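Dunton Teaching Laboratory
Introductory Bench Skills
Handout 4: The Pipette, the Stand and the Tube Rack
Revised Dec 13, 2022

Read this before you come to the session. The practical starts with a short check of your setup, and you will not be given liquid until your bench is in order. Bring your own notebook. Pens and gloves are supplied.

Changes from the November version: the section on racks is longer, the arithmetic for the weighing check has been written out, and the old page on glass pipettes has moved to Handout 6.

1. What the session covers

You will learn to take a pipette from its stand, set a volume, fit a tip, transfer water, eject the tip and put the pipette back. You will then check your own technique by weighing. The last part of the session is a dilution in capped conical tubes, using a yellow dye solution.

None of this is hard. Most of the errors we see in later courses still come from these first steps, mainly from rushing the plunger and from laying pipettes down on the bench.

2. The stand

Each bench has one stand. It has two legs and a bar across the top, and the pipette hangs from the bar by its finger hook. The hook is the curved piece at the back of the handle that also rests against your index finger while you work. 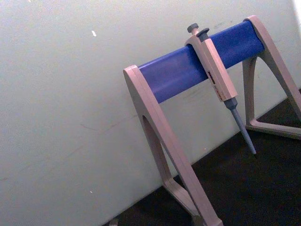 Figure 1. Pipette on the stand, hung by the finger hook over the blue crossbar.

Points to remember about the stand:

Set it toward the back of the bench, with both feet flat. If it rocks, check for a pen or a folded wipe under one foot.

Leave room in front for your rack. You should be able to lift the pipette off the bar without reaching over open tubes.

Lift the pipette up until the hook clears the bar, then bring it toward you. Pulling it straight forward drags the whole stand.

Hang it near the middle of the bar. When two of you share a stand, leave a hand's width between the pipettes.

A pipette is kept upright for a reason. If there is liquid in the tip and you lay the instrument flat, the liquid can run back into the shaft. Once that happens the pipette has to be taken apart and cleaned, and it may need recalibrating. The same applies if you turn it upside down to look at the volume display. Read the display with the tip pointing down.

Do not hang up a pipette with a used tip on it. Eject the tip first. A clean tip may stay on for a minute or two while you label tubes, as long as it touches nothing.

3. Parts of the pipette

You need these names for the worksheet.

Plunger button. Pressed with the thumb. It has two stops. The first stop measures the volume, and the second stop blows out what is left.

Volume adjustment. On some models you turn the plunger button, on others there is a separate wheel. Check which kind you have before you turn anything.

Display. Read from top to bottom. Write down the range of your pipette so you know what the digits stand for.

Finger hook. Supports the pipette in your hand and on the stand.

Tip ejector. Pushes the tip off. Keep your hand away from the end.

Shaft. The narrow lower part. The tip fits over the end of it.

These are air-displacement pipettes. A cushion of air sits between the piston and the liquid, so the liquid should never touch the piston. Warm hands, cold liquid and fast plunger movements all affect that air cushion. Let your water stand on the bench for a while before you start weighing.

4. Setting up the bench

Work in this order.

Clear the bench. Bags and coats go on the hooks by the door.

Wipe the bench top with a damp towel and then a dry one. The dark surface shows dried salts and powder very well, so look at it from a low angle before you decide it is clean.

Put the stand at the back.

Put the rack in front of the stand, with its long side facing you.

Put in only the tubes you need for the step you are on, and label them before you fill them.

Tips go on the side of your pipetting hand and the waste beaker goes next to them. Left-handed students should reverse the layout. The worksheet drawing shows the right-handed version only. 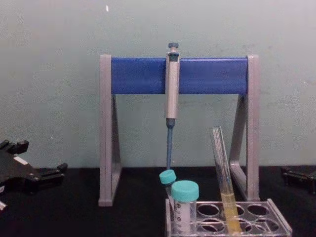 Spacing matters more than people expect. You will be moving the pipette up and down over the rack many times, and a tube that stands too close to your path gets knocked. Leave an empty hole between tubes when you can. If the protocol calls for a full row, work from the far side toward yourself so your sleeve does not pass over the open ones.

Racks also differ. The Koskela racks in the cupboard have a shallow base and are meant for short tubes. Do not use them for the large conical tubes, which sit too high in them and lean. The Flaltden racks are deeper and will take most of what we use in this course. Whichever rack you have, put an empty tube in and push it gently sideways. A small amount of play is fine. If the tube falls against its neighbor, change racks.

Keep the caps. Put each one upside down on a clean wipe, in the same order as the tubes. Mixed-up caps are a common source of cross-contamination in student work, and you can't see it when it happens.

5. Transferring a liquid (forward method)

1. Set the volume. When going from a higher to a lower volume, turn straight down to the number. When going from lower to higher, turn slightly past it and come back.

2. Fit a tip by pressing the shaft down into it firmly. Do not hammer.

3. Take up the liquid once and let it out again into the same tube. Do this two more times. It wets the inside of the tip and makes the readings more even.

4. Press the plunger to the first stop while the tip is still in the air.

5. Put the tip just under the surface, a few millimeters and no more.

6. Let the plunger up slowly. Wait one second with the tip still in the liquid.

7. Take the tip out straight up. Touch it to the inside wall of the tube if a drop hangs on the outside.

8. Put the tip against the wall of the receiving tube. Press to the first stop, pause, then press to the second stop.

9. Keep the plunger down while you lift the tip out. Then let the plunger up.

10. Eject the tip into the waste beaker.

If you let the plunger snap back in step 6, you will get bubbles in the tip and a short volume. Put the liquid back and start again from step 4. Your partner should watch for this, because it is easier to see from the side.

6. Checking your technique by weighing

Use water at room temperature and the Cestetti balance at the end of the room. Close the doors of the balance and wait for the reading to settle each time.

Set your pipette to 100 microliters. Tare a small weighing boat, dispense one volume of water into it and write down the mass. Tare again and repeat until you have ten readings. For this exercise, take one microliter of water as one milligram. The true figure is slightly lower and depends on temperature, but the difference does not matter at this level.

Work out the mean. Divide it by the set volume to get your accuracy as a percentage. A mean of 99 milligrams gives 99 percent, which is a good result for a first attempt. Then work out the standard deviation and look at the spread. A good mean with a wide spread is still a problem – it usually means that your high and low readings happened to cancel.

If your readings fall steadily from first to last, look at your thumb. People get tired and stop reaching the first stop. If they are all low by a similar amount, check that the tip is pressed on properly. If one reading is far from the others, leave it in the table and write a note next to it. Do not cross it out.

7. The dilution

The yellow dye is a food color in water. It stains cuffs and paper but is otherwise harmless. Your supply is in a glass test tube, and your dilutions go in capped conical tubes. Pipette the water first in every tube, then the dye, and change tips between them.
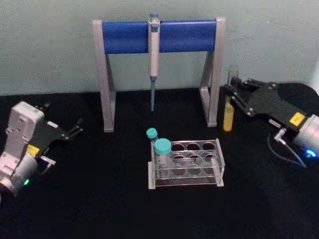 Figure 2. Dilution step: yellow liquid in a glass test tube, with the pipette stand behind the rack of capped tubes.

Make a one in ten dilution, cap the tube and invert it gently until the color is even. Don't shake it. Foam under the cap makes the next volume hard to take. Use this tube as the supply for the next dilution in the series, and carry on until you have all the tubes on your worksheet.

Hold the glass tube near the top when you lift it from the rack, and keep it upright. If you need to look at the liquid level, bring the tube up to your eyes. Bending down to it puts your face close to the tips.

When the series is finished, hold a sheet of white paper behind the tubes and compare the colors. The steps should look regular. If two neighboring tubes look the same, one of the transfers was missed or doubled, and your notes should tell you which one. Mark off each tube on the worksheet as you fill it, or they won't.

8. Putting things away

Eject the last tip. Set the pipette to the top of its range, which rests the spring, and hang it on the stand.

Empty the dye into the sink with the tap running. Rinse the glass tube twice and stand it upside down in the drying basket. Conical tubes go in the plastics bin with their caps off.

Rinse acrylic racks with plain water only. Alcohol makes acrylic cloud and crack, and we have lost several racks that way. Pat the holes dry with a wipe.

Used tips go from your waste beaker into the large container under the window. Wipe the bench again.

9. What to hand in

Your table of ten readings with units, the mean and the standard deviation.

One paragraph on the most likely cause of error in your own readings.

The dilution table, with the final strength of each tube.

The code of the pipette you used. It is on a sticker on the handle.

Put the sheets in the tray marked 1389 outside the prep room. Late sheets are accepted until the next session starts.

Reading for next time: Handout 5, Serial Dilutions and Standard Curves, sections 1 to 3.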